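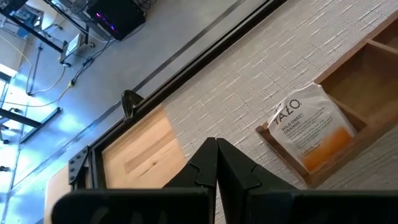

Figure 7. One packet of TAZO Wild Sweet Orange in the lower compartment, leaning on the back wall.

Section 2: Filling and Arranging Your Tea Tray

Now for the fun part! Your Vakden tray is out of its wrapping, you have decided where it will live, and all those little compartments are waiting. Set aside an evening with a hot drink nearby and enjoy it. These steps apply to the Vakden and to the smaller Badura, except where a note says otherwise.

Before you start

You will need:
Your divided tray
A soft, dry cloth
Tea packets, still sealed
A fabric mat or folded towel to work on
A second box or tray for anything waiting its turn

Setting up the work surface

1. Clear a stretch of table big enough for the tray and everything that goes in it.
2. Lay the mat down and smooth it flat. A tray slides easily on bare wood, and the mat also protects the tabletop while you turn things around.
3. Put the waiting box on the mat within easy reach, well in from the table edge.
4. Wipe each compartment with the dry cloth. Get right into the corners, where sawdust from the workshop likes to hide.

CAUTION: Do not rinse or soak the tray. Water raises the grain and can loosen the dividers. If something sticky has dried on, use a barely damp cloth and leave the tray open to the air overnight.

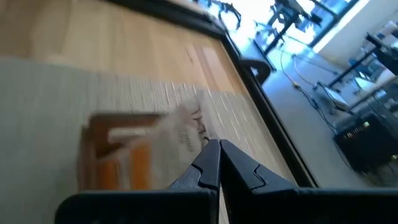

Figure 8. Sorting on a gray mat, with orange and amber items at a box-like object and crumpled beige material over one side.

Sorting the tea

5. Take everything out of your cupboards. Yes, everything, including the souvenir tin and the packets you slipped into your coat at that hotel.
6. Check dates and put anything past its best in a separate pile. Old tea is rarely harmful but it tastes flat, and it makes very good compost.
7. Group what is left by flavor. Most people go black, green, herbal, fruit. Zoia Ostapchuk, who drew the first Vakden, sorts hers by time of day, and we love that idea: strong teas at the top, sleepy ones at the bottom.
8. Set aside torn packets and use those first.

NOTE: Strongly scented teas share their perfume with everything around them. Keep peppermint and smoky blends at least one compartment away from delicate greens, or move them to a lidded jar.

Filling the compartments

9. Stand each packet upright with the name facing out. Let it lean against the back wall of its compartment.
10. Put the tallest packets in first. If a top edge sticks up too far, fold it over gently without breaking the seal.
11. Add more packets of the same flavor behind the first, stopping while you can still slide one out with two fingers. The full-size Vakden holds up to 85 packets, the Badura 29.
12. Leave one compartment free. You will find something wonderful next month and want somewhere to put it!

CAUTION: Never force a packet between dividers. They are thin, and a split divider is not covered by the two-year guarantee.

Finishing touches

13. Step back and look. Bright packets are gorgeous against warm wood, so move a splash of color to wherever your eye lands first.
14. Place the tray away from direct sun and steam. Beside the kettle is handy, but a few feet to one side is kinder to the tea.

NOTE: If a compartment feels too deep for short packets, cut a strip of plain card and set it in the bottom as a riser. Kvido Šimko's printable riser patterns are in Section 5.

Go on to Section 3 for seasonal care and oiling.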